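Tazi Foam Letter Set with Black Display Cloth

Item 420 — Skiveck Craft & Display

The Tazi set is a group of foam letters and a plain black cloth to put them on. People buy it for market stalls, classroom walls and shop tables where a printed sign would be too much. The letters come in soft colors with a darker outline around each one, so they stand out on black from across a room.

The cloth does not need a flat surface. It can be draped over a box, a cushion or a stack of folded stock, and the letters go on after it is in place. Lavender, cream, pink and sky blue all show up well, and the cream letters with the orange outline are the easiest to read.
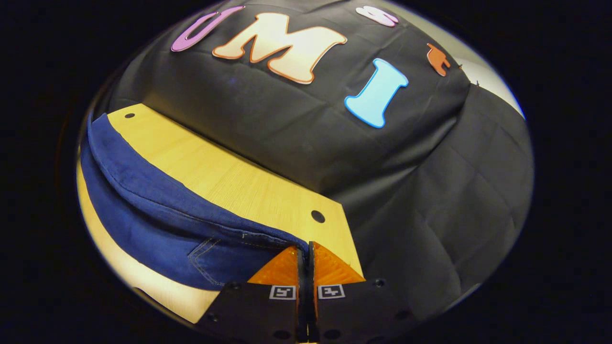
Setting up

Shake the cloth out and lay it over the shape you want to cover. It ships folded and will show a grid of creases at first. Use a cool iron on the back, or leave it hanging overnight. Put the large letters on first and fill in with the smaller ones. Pins hold best on a slope. Keep a board or tray beside the cloth for folded clothes or other goods.

Care

Wipe the letters with a damp cloth. Do not iron them. Store them flat — a letter left bent in a box will keep the bend.

Ordering

Sets are packed in cartons of 4. Shops taking 1000 letters or more can ask for single colors. Contact Lemlem Gebreyes at the Skiveck trade desk.

Also in this range: Fisa felt numbers, Stelum table boards.

Page updated 30/11/2022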